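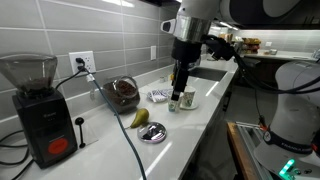
Coffee corner: beans in a glass jar, with the grinder at the left end of the worktop.

Cotwood sells the tidy worktop, but will anyone keep it up?

A new kitchen storage guide from homeware seller Cotwood says most households could win back a decent stretch of worktop by giving hot drinks one fixed spot and moving everything else away from it. The guide, called the Nollel Plan, came out in November and is free to read. The containers it recommends are not free.

The idea is simple enough. Grinder, beans, scoop and cups go together near a socket, with the sink within reach. Fruit, post, chargers and stray dishes go elsewhere. Cotwood says it drew on replies from 1643 customers, 98 of whom also kept a diary of what was left out on the side each evening.

Those people had already bought something from Cotwood, and it is hard to imagine a group more likely to say that storage matters to them. The company has not published the questions it asked. It does say that almost 1000 of the replies named the worktop as the messiest part of the kitchen, which will surprise few people who own one.

Leopold Stöckli, who fits kitchens in and near Ekine, has read the guide and is not won over.

"It's all lids and labels," he said. "The trouble in most kitchens I go into is the sockets. You get one double socket on the tiles, so the grinder goes there, and the phone lead goes there, and then you have wires across the worktop whatever jar you put your beans in."

He thinks people would do better to shorten or clip the leads first and see how they get on before spending anything. The guide gives cables a single paragraph, on its last page, and suggests a fabric sleeve from Cotwood's own range.

There is also the question of the beans. The Nollel Plan favours clear glass, on the grounds that you can see when you are running low. Plenty of coffee drinkers would rather keep theirs in the dark, and a cupboard shelf costs nothing. Cotwood's answer is that a jar left in view "gets used", though it offers no figures for this.

Rival shop Gallardo has a similar set of jars on sale and makes no claims for them beyond the fact that they hold things.

Cotwood plans to send printed copies of the guide to 2000 homes and to ask for photographs of the results after a month. Stöckli would like to see the same worktops after a year – and without any warning that someone was coming to look. The company said it had no plans for a second round.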